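We use cookies to remember your preferences. Accept all | Manage settings

Section 5: Fitting the drop-in drink holder

By Honeylyn Samonte
39 shares

If you've made it through Section 4, your Vandescombe desk is standing on its own feet and the top is screwed down. Now for my favorite part! The drink holder is a small thing, but I've lost two keyboards to spilled water in my life and I'm not going for a third.

You'll need the holder ring, the thin rubber gasket from the small parts bag, a dry cloth and a pencil. No screws for this one (put the screwdriver down, I know you're still holding it).

1. Wipe around the opening in the top with the dry cloth. There's always a little sawdust left in there from the factory.

2. Press the gasket into the groove under the lip of the ring. Start anywhere and work your way around with your thumb. Don't stretch it, or you'll end up with a floppy loop at the end and have to start over, which I have done more times than I'd like to admit.

3. Lower the ring into the opening and push down evenly with both palms until the lip sits flat. You should feel it settle. If one side pops up, lift the whole thing out and turn it a little before you try again.

4. Run a fingertip around the lip. If your nail catches anywhere, that spot needs another push.

Note: The ring from the older Dedis kit is a hair wider and won't go in, however hard you lean on it. Jucélia Nogueira in our parts room can swap it for you. Tell her it's for the Vandescombe and she'll know which one.

5. Before you trust it with coffee, try it out with a plain bottle of water, cap screwed on tight. I like a clear one for this because you can keep an eye on the waterline when you bump the desk.

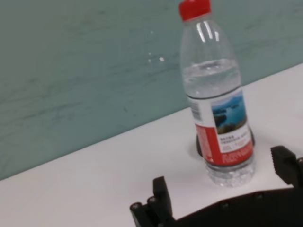 Red-capped water bottle on the white top, with the dark holder by its base.

6. Give the desk a gentle nudge from the side, then a slightly less gentle one. The ring should stay put. A bit of slosh in the bottle is fine — you're checking the ring, and the water can do what it likes.

What fits: anything up to 600 ml in the usual round shape. Square bottles and mugs with big handles are better off on a coaster.

Caution: Please don't use the holder for 800 ml bottles. They may look steady enough, but they're top-heavy when full and one good elbow will send them over. Keep glass out of it too, and always put the cap back on anything you park near a power strip.

Cleaning is easy. Pop the ring out from underneath, rinse it in warm soapy water, and let it dry completely before it goes back in. I do mine whenever it starts feeling sticky. Skip the dishwasher, as the gasket shrinks in there.

Next up is Section 6, the cable tray. Bring the screwdriver back for that one.

Get new guides by email. Enter your address to subscribe.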